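Right, I promised a few of you a proper write-up of the gripper comparison, and it has now been sitting in my drafts since February, so a thread it is. Put the kettle on, I do go on a bit.

The question was a simple one. We have two arms on one table and we'd been using the gripper that came in the deal, the Jellirham, without thinking very hard about it. Then Celeste Antunes borrowed a Lepik from her old lab and said, rather kindly, that ours was the reason our cubes kept landing skew.

I didn't believe her! I thought it was our calibration, or the camera, or me. It's usually me.

So we agreed to test it properly. Same cubes, same arm, same program, same starting spots, and the only thing to change would be the gripper. Matvii Koval wrote the script and I did the boring part, which was putting cubes back where they belonged for days on end.

We got through 2,319 picks altogether. That was 1,431 with the Jellirham and the rest with the Lepik, and before anyone writes in, yes, I know the two halves ought to match. Celeste's old lab wanted theirs back sooner than we'd hoped.

A word on the table, as it's the thing people ask me about most. It's brown paper with blue tape laid across and along it to make a grid. Cheap as anything. When the paper gets tatty you pull it up and lay a fresh sheet, and the tape gives you something to sight the fingers against when you jog the arm down by hand.

I do recommend starting every session over a crossing of two lines. Bring the gripper down pointing straight at the crossing and have a look from two sides. If it's off by eye, there's no sense in running anything until you've sorted it, and I've lost whole afternoons by being too proud to check.

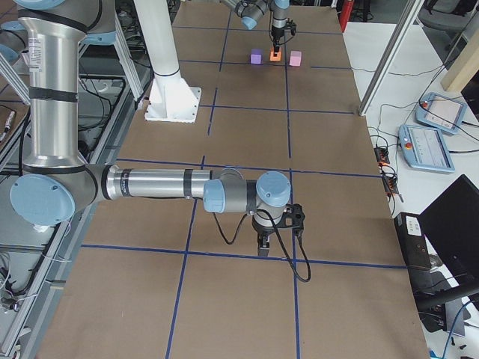 Anyway, the results. On plain picking there was hardly anything in it. Both grippers close on a cube and both lift it, and if that's all you need then buy whichever is cheaper and spend the rest on a nice chair.

Placing is where they parted company. The Jellirham has a little bit of play in the fingers, and when it opens, one side lets go a shade before the other. You'd never spot it on one cube. Put three in a short row, though, and you start to see them turn.

The Lepik lets go evenly. I sat there watching it and felt quite cross, to be truthful, because Celeste had been right from the first day and was being so nice about it.

It isn't all one way, mind. The Lepik is slower to open, and it grumbles if you send it a second command before it's finished the first. Matvii had to add a wait of 2 seconds after each release, which doesn't sound like much until you're the one sitting there.

Cables! I could write a whole other thread on cables. Leave the loop at the wrist too short and it tugs when the last joint turns, leave it too long and it swings about under the gripper and gets into everything. We re-tied ours 5 times before I stopped fiddling with it.

Somebody asked about running both arms at once. We do, but they each keep to their own end of the table, and we have a pendant for each with its own red stop button. Please keep yours within reach. Hala Tahiri made me practise reaching for mine with my eyes on the arm, and I felt very silly, and I'd now make anyone else do the same.

The other thing she taught me is to keep the pendants side by side in a fixed order. I once spent a good while jogging what I thought was the near arm and wondering why it wouldn't budge. The far one was having a lovely time.

We did also try the Drorker controller for a short while, as Pylyp Holovko had one going spare. I liked the menus. I didn't like that it forgot our tool offsets whenever we switched it off, and we went back to what we had. He says there's an update that cures this, so do take my grumbling with a pinch of salt.

So what are we buying? One Lepik, for the arm that does the placing. The Jellirham stays on the other one, where it only has to pick things up and hand them along, and it's perfectly good at that.

I haven't tried the Sultano, before you ask. Two of you have now told me it's the one to have. If anybody has one they could lend us for a couple of weeks I'd be ever so grateful, and I'll pay the postage both ways.

Matvii is tidying up the script so that it's fit to be seen, and I'll post it under this thread once he's happy with it. He'd like it known that the variable names were mine.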